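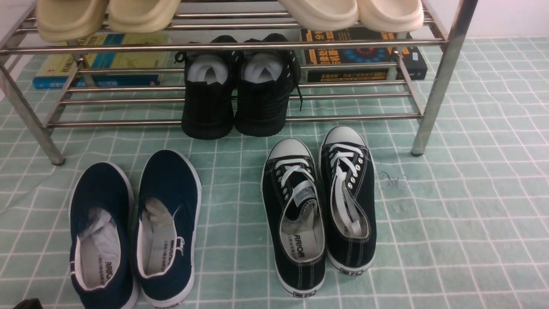
Shoe task update, 4/30/22. We're at 425 good examples for the rack job. The goal is 1,000 before we train again.

The job is simple to say. Pick up a pair, set it on the rack, keep the two shoes side by side. Slippers go on top, sneakers go lower.

Each example is one full run from start to finish. Brerkirell stores the head camera view and the arm positions together. If one of them drops out, we throw the run away.

We used to start every run with the shoes in the same spots. The November model learned the spots and did badly when we moved a pair a few inches. Now we shift things between runs.

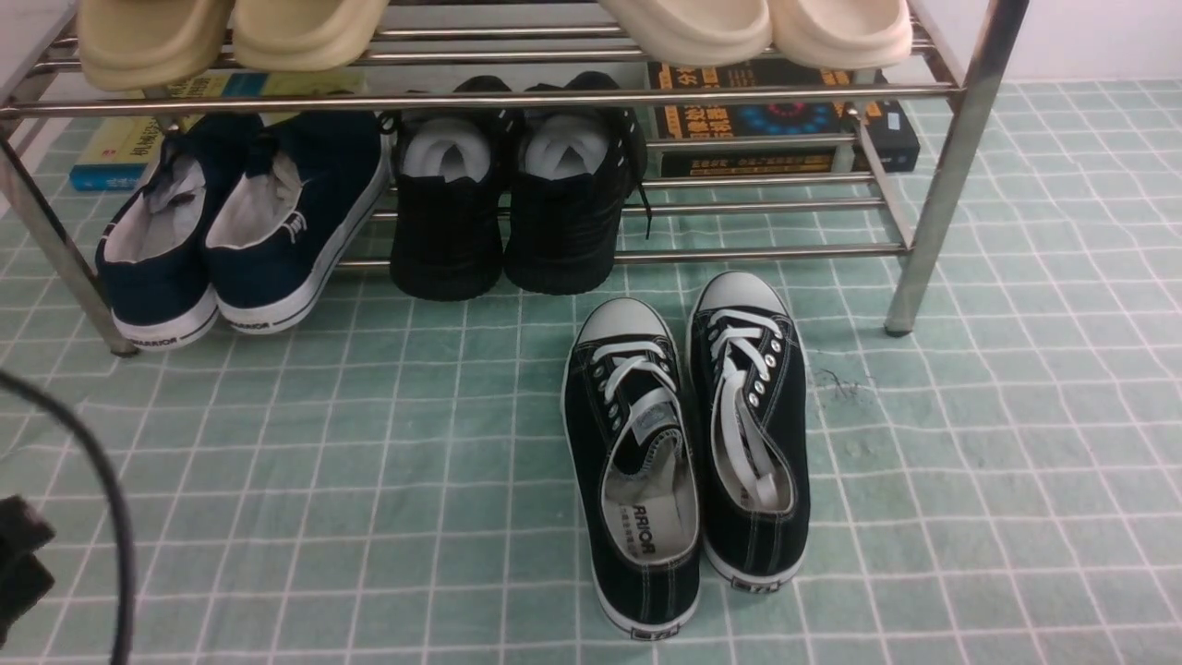 Navy pair on the lower tier, black canvas pair still on the mat.

Laces are the hard part. A loose one can catch on a rail. We keep those runs if the operator fixes it, and we tag them in Barnus so we can find them later.

Shiny tubes are a problem for depth too. The Barroso sensor reads holes along the rails. Cilter fills some of them in. I'd like to see how the next model does before I change the rack.

Pace is 40 runs a day with one operator. After that the grasps get sloppy and we toss more than we keep.

Still to do: more runs with the pairs mixed up on the floor, and some with only one shoe of a pair in view.

Print this thread | E-mail this thread
Contact | Copyright 2022 | Back to top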